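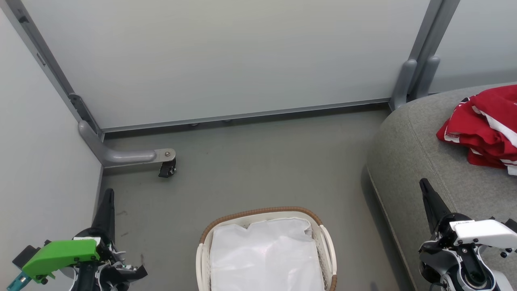 Dual-arm laundry cell, basket between the grippers, couch at right, panel walls behind

Right arm off by a consistent amount after gripper housing swap, left arm fine

posted by cellbench_r, April 2025
Tags: dual-arm, calibration, grippers, casters

Two-arm mobile base in a mock living room cell. Task is to pick garments off the couch seat and release them into a lined laundry basket on the floor. Left gripper still has the original green housing. The right one cracked at a screw boss in March and I replaced it with a white housing from Panetti, same drawing number, printed in a different material. Fingers and finger screws were carried over.

Since then the right arm closes early on the garment and releases too close to the basket rim. Error is in the same direction every time. Left arm repeats as it always did. Joint homing on the right passes, no faults in the Vamgate controller log.

Details that may matter:

The cell walls are panels in metal frames on feet, some with casters. The inside dimension wall to wall is 2632 mm on the layout drawing. When I measured it last week I got 2336 mm at floor level, but I may have measured to the caster leg and not to the panel. The caster legs curve into the cell.

The basket position is taught as a fixed point from the left wall. The couch is found by the head camera.

Hand-eye calibration for the right arm was not repeated after the swap. The housing is supposed to be dimensionally identical, so I left it alone. Is that the mistake, or should I be looking at the walls first? I would like to avoid a full recalibration of both arms if only one thing moved.

tolstack

You have two separate problems and they should be measured separately.

Early closing on the couch side cannot come from the wall, by your description, because the couch is found by the camera and the wall is not in that chain. What is in the chain is camera, right arm, wrist flange, housing, finger tip. The housing is the only link you changed. Same drawing number does not mean same part when the material changed. Printed housings shrink by different amounts, and the flange face is frequently not flat when it comes off the plate.

Do it in this order:

1. Power down, remove the right gripper, and put the flange face of the housing on a surface plate or a piece of float glass. If it rocks, lap it on fine abrasive paper over the glass until it stops.

2. Check the seating of the wrist joint ring before refitting. Debris under it tilts the whole gripper.

3. Refit, tighten the screws in a cross pattern in two passes. Printed bosses creep, so go over them again after 100 cycles.

4. Measure flange face to finger tip with the gripper closed. On the Londoño pattern this should be 108 mm. Enter what you measure, not what the drawing says.

5. Run the tool center point routine on the right arm only. Four approaches to a fixed pin, wrist rotated between each. If the residual is bad, the gripper is tilted and you go back to step 1.

6. Touch both finger tips to the same pin, left then right, and compare the reported positions. If they agree, you do not need to redo the camera. If the right one is still out, redo hand-eye for the right arm and leave the left alone.

Also check that the cable on the right wrist was routed as before. A cable pulling on a light gripper near the end of wrist travel gives an error that changes with pose. Yours does not seem to change, so I would put this last.

For the basket, see whether the release error is still there when the tool point is correct. Part of it may go away and part may stay. The part that stays is the wall.

stuv_maint

had same thing on ours, walls rolled. lock the casters.

cellbench_r

Some of ours have no locks, only a plain wheel on a bolt. Would blocks do?

floorplan_b

Blocks will hold them against a light bump. We run a similar cell at Stuvbridge and gave up on using a rolling panel as a datum. A taught point should be referenced to something that is fastened down. What we did: put a small printed marker on the floor beside the basket location, outside the arm sweep, and have the head camera read it at the start of each run. The basket offset is then stored relative to the marker. The wall can drift as much as it likes until it enters the keep-out zone.

On your two dimensions: a difference that large is not drift. Either you measured to the leg, as you say, or the drawing belongs to another layout. Measure again panel face to panel face, above the legs, near the back and near the front. If the two readings differ, the walls are not parallel. Update the keep-out zone from the smaller one. Treat the caster legs as separate obstacles in the collision model. Ours were missing from it, and the base clipped one on a reverse move.

A basket liner that has slipped also changes the effective opening. Clip it to the rim before you measure any release error, otherwise you will be tuning against fabric.

cellbench_r

Flange face rocked on the glass. Lapped it, refitted, measured 108 closed. Right tool point redone and both tips now agree at the pin, so the camera calibration stays. Couch picks close where they should. Basket release is better but still slightly toward the rim, and I have ordered marker sheets. Wall dimension not rechecked yet.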